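Interim relief in streaming content disputes
Speaker notes, afternoon session

Slide 1. Title
Start with the scope. The talk covers interim orders only: stays, injunctions before release, and takedown directions while the main case is pending. Final rulings on obscenity or defamation are out of scope. Say so early, as questions tend to drift there.

Slide 2. The Ulen matter
Ulen is the working case for the first half. Six-part drama, set in a real district, released on the Divix platform in October. A resident filed a complaint alleging that the series insulted the district and its people. The producers asked for two things: that the complaint be quashed, and that no coercive step be taken against them until the petition was heard.
Keep the two requests apart. The audience will have read press reports that run them together. The court granted the second and reserved the first.

Slide 3. What a stay does
A stay of arrest does not end the investigation. Police may still issue notices, record statements and call for documents. Protection is usually tied to cooperation. In Ulen the order gave the producers 8 days to hand over the scripts and the release agreement with Divix.
Pause here for the text of the order. Read the condition clause aloud, then the liberty clause.

Slide 4. Place names and group complaints
Main question: can a town be defamed? Most courts ask whether the complainant belongs to a group small and definite enough to be identified. A district normally fails that test. Complaints are therefore often framed under public order or religious feeling provisions, where the test is different.
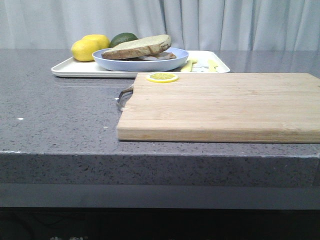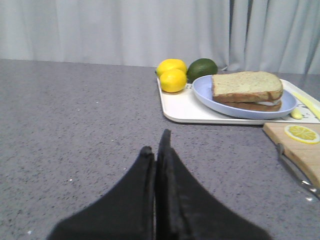
Practice Notes in Media Law, no. 60, p. 172

Slide 5. Pre-release injunctions: Preredetti
Contrast with Preredetti, a feature film. The suit was filed before release and relied on the trailer alone. The judge declined to restrain the film for three reasons: the applicant had not seen it, the certificate had been issued, and damages were available. Delay was also noted. The trailer had been public for nearly 60 days when the suit was filed.
Point out that the certificate carried weight. A streaming series may have no such certificate, only a rating applied by the platform.

Slide 6. Disclaimers
Tamuno, the production company in both matters, used the same disclaimer text on each title. The court in Ulen treated it as relevant but not decisive. Advise producers to place the disclaimer at the start of every episode and to keep a dated copy of each version. Edits made after a complaint should be logged separately.

Slide 7. Who gets named
Complaints commonly list the director, the writers, the producers and the platform. Roles differ, and so should the petitions. A writer who left before the final draft has a separate argument on knowledge. Joint petitions save cost but can bury that point. If time is short, skip the table and refer to the handout.

Slide 8. Filing checklist
Certified copy of the complaint. Full episodes with time codes for the disputed passages. Rating record. Disclaimer log. Contracts showing who had final cut. Translation of any dialogue quoted in the complaint, with the translator's affidavit.

Questions. Repeat each one into the microphone before answering.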